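Bed sheet

A bed sheet is a piece of cloth laid over a mattress, or used between the mattress and the upper covers of a bed. Sheets keep sweat, skin oils and dust away from the mattress, which is hard to wash, and give the sleeper a smooth surface to lie on. Most households keep more than one set so that one can be used while another is in the wash.

Types

A flat sheet is a plain rectangle of cloth, hemmed on all four sides. It can be used as a bottom sheet, with its edges tucked under the mattress, or as a top sheet under a blanket. A fitted sheet has elastic sewn into its corners or along its whole edge and is pulled down over the sides of the mattress. Fitted sheets are sold by mattress depth as well as by length and width, and a sheet made for a thin mattress will ride up at the corners of a deep one.

A third kind, the draw sheet, is a narrow sheet laid across the middle of the bed. It is used mainly in nursing, where it can be changed without stripping the whole bed.

Materials

Cotton is the most common fiber. Percale is a plain weave with a crisp, matte feel, while sateen has more thread on the surface and a slight shine. Linen is made from flax and creases easily - many buyers accept the creases as part of its look. Polyester and cotton blends dry quickly and need little ironing. Flannel sheets are brushed to raise the nap and are used mostly in cold weather.

Thread count is the number of threads in a square inch of cloth. Counts of 1000 appear on some packages, but such figures are often reached by counting each strand of a twisted yarn separately. Fiber quality and weave have more effect on how a sheet feels.

Fit and wrinkling

A loose sheet wrinkles when a sleeper turns over or when the bed is made from one side only. Beds placed against a wall are harder to make neatly, as the far edge has to be tucked in by reaching across the mattress or by pulling the bed out. The far edge is often left uneven for this reason. A headboard causes a similar problem, and cloth tends to gather where the mattress meets the panel. 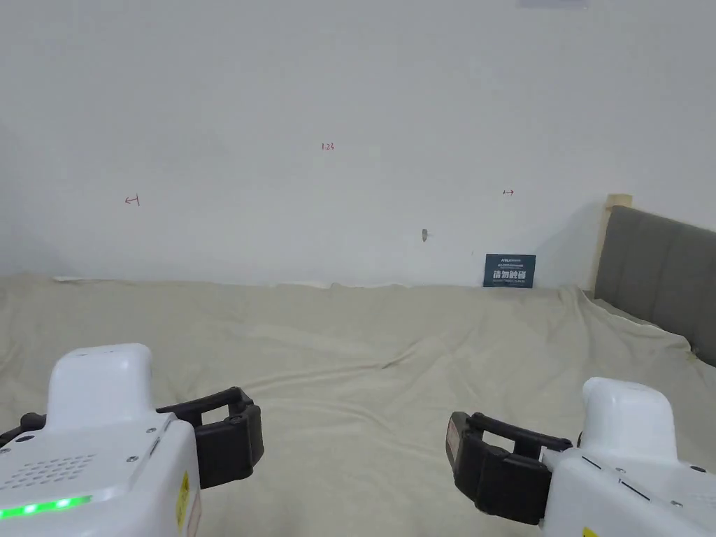
A rumpled pale sheet beside a gray upholstered headboard with vertical channels and a light wooden post.

Wrinkles can be reduced by taking sheets out of the dryer while slightly damp and spreading them on the bed at once. Light colors such as cream and beige hide lint well but show stains. In her household manual The Made Bed, Lise Cormier recommends starting with the corners at the head, then pulling the cloth diagonally toward the foot before smoothing the middle. Murray Pelletier, a former hotel housekeeping supervisor, taught the opposite order to his staff and argued that the foot should be secured first.

Hospital corners

A flat sheet used as a bottom sheet is usually held with hospital corners. The end of the sheet is tucked under the mattress, and the hanging side is lifted to form a triangle on top of the bed. The part still hanging is tucked in, then the triangle is dropped and tucked in as well. The fold holds without pins or elastic.

Care

Sheets are commonly washed once a week or once every two weeks. Cotton can be washed in warm water, and white cotton in hot. Linen is usually washed at 30 degrees Celsius or slightly above and dried on low heat. Fabric softener leaves a coating that makes cotton less absorbent.

Flat sheets are folded in halves until they fit the shelf. Fitted sheets are folded by tucking the corners into one another, laying the cloth flat with the elastic inside, and folding it in thirds.

See also

Blanket
Duvet
Headboard
Mattress protector
Pillowcase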